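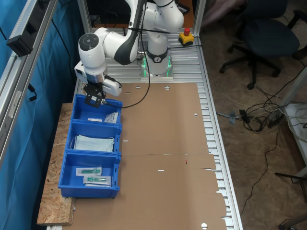 A buyer at Mösli once told us that a label adhesive is only as good as its worst batch, and asked for the peel values of every lot before placing an order. We have supplied those values with each shipment ever since.

Feltero makes water-based adhesives for paper and film labels. The company was founded in Ustska and moved coating and slitting to the Skastus site in March of its second year. Today 23 people work there across two shifts.

The standard range covers 14 grades – seven permanent, four removable and three for freezer use. Each lot is tested for peel, tack and shear after conditioning at constant temperature and humidity. Retained samples are kept for 188 weeks.

Custom grades start from a substrate sample and a completed data form. Minimum order is one pallet. Safety data sheets are sent on request – please state the grade and lot number.

Page last revised 4/30/19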